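Grippers get sold on two numbers, payload and stroke, and neither one tells you whether the thing will pick up the part in front of you. This page sets out how I compare two grippers on the same arm without fooling myself. I've used the Ollon parallel gripper and the Fang as the pair, on a small bench arm, but the steps don't depend on either.

You'll need an afternoon. If someone tells you they compared two grippers in half an hour, ask to see their log.

## Before you start

- One arm, fully warmed up, and the same arm for both grippers
- A plain, dark mat that doesn't slide
- Parts you really want to pick, plus a tray or ring to hold them
- The mounting plate and fingers for each gripper
- A text file or spreadsheet for the log
- A fixed controller setup (mine is Berbridge, and I leave the firmware alone until both sets are finished)

Don't use foam cubes. Every gripper on the market can pick up a foam cube, which is why they turn up in so many sales videos. Small toothed metal parts are much less forgiving. The contact patch changes depending on which tooth you land on, and a finger that closes a bit off-centre will turn the part as it grips.

## 1. Sort the cables first

Half the gripper faults I've chased were cable faults. Run the arm slowly by hand through every pose in the test and watch the loop near the wrist. It needs enough slack for the wrist to turn all the way, but it shouldn't drag a part along with it.

Label the runs at both ends by joint. When a joint drops out in the middle of a set, you want to go straight to the right plug. Then clip the bundle and do the slow run again, because the clip will have changed how the loop hangs.

## 2. Set the tool offset for each gripper

Do not reuse the offset from the first gripper, even if the drawings say the two are the same length. Jog down to a known point on the mat, record it, lift, rotate the wrist and come back to the same point. If the tip lands somewhere else, your offset is wrong and everything after this is noise.

The Ollon data sheet gives a figure for this. I measured it anyway, and I'd suggest you do too.

## 3. Lay out the parts

Mark where the holder goes so you can put it back after a bump. I like having parts near the rim, where the fingers have to deal with an edge as well as the part. Leave open mat on one side for the drop. 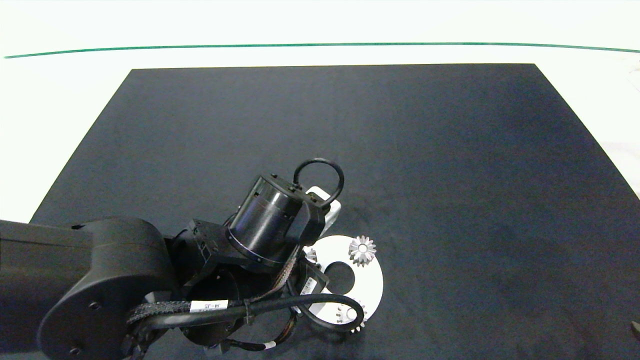
**Does the fingertip material matter more than the grip force?**

On small metal parts it usually does, in my experience. A soft pad at low force held toothed parts better than a bare finger at high force, which tended to squirt them sideways. Try changing the pads before you pay for a stronger gripper.

## 4. Run the set

Do 100 picks per gripper, per part. I know that's dull. Ten picks will give you a nice round success rate that means almost nothing.

1. Put the part on its mark.
2. Send the arm to the approach pose.
3. Close, lift, hold for 8 seconds.
4. Rotate the wrist a quarter turn and back.
5. Lower, open, retreat.
6. Write down the result before touching anything.

The hold and the rotation are where the differences show up. A grip that survives a straight lift can still let go when the wrist turns – and in real work the wrist always turns.

Swap grippers halfway and swap back again, so that each one gets a share of the cold start and the tired end of the day. It's a nuisance. It also caught a drift in my first session that I would otherwise have blamed on the Fang.

## 5. Log failures by type

A single pass/fail column hides most of what you want to know. I use these:

- **Miss:** fingers closed on nothing
- **Knock:** part moved before the fingers closed
- **Slip:** lifted, then dropped
- **Turn:** held, but the part rotated in the grip
- **Fault:** arm or controller stopped

Keep the faults out of the gripper's score, but keep them in the file. My log has 1,321 rows from April, including repeats, and 179 of them are failures of one kind or another. Most are knocks, and knocks are often my approach path and not the hardware at all.

## 6. Read the results with some suspicion

If one gripper wins by a handful of picks, call it a tie. If it wins by a lot, go back and check the offset on the loser before you believe it. I've had a "bad" gripper recover completely after I redid step 2.

Watch for wear as well. Soft pads pick up grit and get shiny, and the last twenty picks can look quite different from the first twenty. Plot the failures in order before you average anything.

As for the two I tested, the Fang was better at holding and the Ollon was better at not knocking things over on the way in. Neither was as good as its brochure. I kept the Ollon on the arm, mostly for its slimmer fingers, and I wouldn't argue with anyone who chose the other one.

## Still to do

- Repeat the set with the Julau adaptor plate, which is supposed to take play out of the mount. I'll believe it when I've measured it.
- Try a wrist camera in place of fixed part positions
- Oily parts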